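Zaline Bedroom Pick-and-Place: budget notes and data card

Maintained by Sânziana Sandu. Money questions to Raluca Ciobanu, who will ask you for a receipt.
Last revised 3 October 2022.

What this is

Zaline is a set of 538 recorded episodes of a humanoid putting soft toys into a basket on a bed. It was collected at the Murstead flat in August. The folder also holds the spreadsheet we used to plan the purchase of a second site's worth of equipment at Isinlow, and most people who open it want the spreadsheet. If you came for the episodes, skip to Layout.

What we meant to find out

Whether Isinlow needs a full copy of the Murstead kit or can get by with less. The first draft of the budget had a full copy, plus a contingency line that was larger than the furniture line. Raluca sent it back with one word in the margin. The second draft is the one in the folder.

The robot is the expensive part and takes up one row. Everything under it takes up the rest of the sheet, and that is where we went wrong last time. We had a quote for the arms and hands to the penny and had put down nothing at all for fitted sheets.

The task itself is cheap to stage. You need a bed, a sheet, a basket with holes in it and some plush fruit.

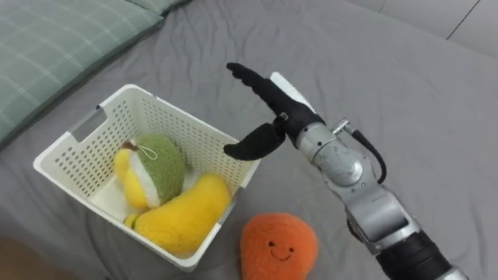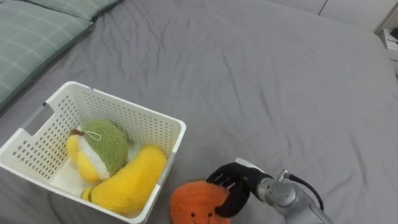
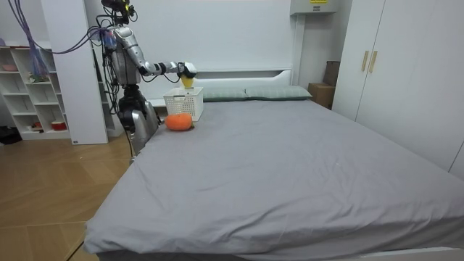 Murstead, bedroom set. First two: head camera, hand open near the basket, then at the orange toy. Third: room camera.

Buying list for Isinlow

Bed with headboard. Buy the plain one. The Rodrigues catalogue has a version with drawers underneath, and we have been talked out of it twice.

Fitted sheets, grey, 8. Same shade as Murstead or the two sites will not match. Do not iron them. The wrinkles are part of the data, a sentence I have now had to defend in two budget meetings.

Pillowcases, green check. Discontinued, naturally. Raluca has a search alert set up.

Baskets, white plastic, perforated, 2. One to use and one for when somebody stands on the first.

Plush fruit. Order spares of every shape. The durian was bought on a whim and has become the most requested item in the set, so it now has its own budget code.

Room camera and mount. Price the mount separately. It was left off the Murstead order and we paid for express delivery on a bracket.

Cable management. Put in a real number. Whatever you think it is, look at the third picture and revise upwards.

Wardrobe, shelving. Bring what you have. The collection does not care and neither does Raluca.

The whole of the above, robot excluded, comes to 2072 pounds. Delivery to Isinlow is extra because of the stairs.

What we decided against

A second robot. We would like one. See the word in the margin.

A second bed in the same room. It fits on the floor plan, provided the wardrobe doors are never opened again.

Spare fingers for the hand, bought in bulk. The discount was good but the supplier would not say whether the next revision takes the same part. We are buying as needed and grumbling.

Layout

episodes: one folder per episode, head camera and room camera kept apart
budget: the current sheet and the rejected draft, kept for morale
notes: operator remarks, spelling as found

Known problems

Room and head recordings are not trimmed to the same start. Use the timestamps in the episode folder.

The toy names in the notes are inconsistent. The long yellow one is "banana" in some episodes and "mango" in others, depending on who was on shift. We held a vote and it was a tie. Treat both as the same object.

The orange one is listed as "orange", "pumpkin" and, in one stretch, "Gerald". Same object again.

Prices are what we were quoted and exclude VAT unless the row says otherwise. Rows 14 onwards say otherwise.

Use

Internal to both sites. If you reuse the budget sheet for another room, save a copy first and change the currency cell at the top before you touch anything else.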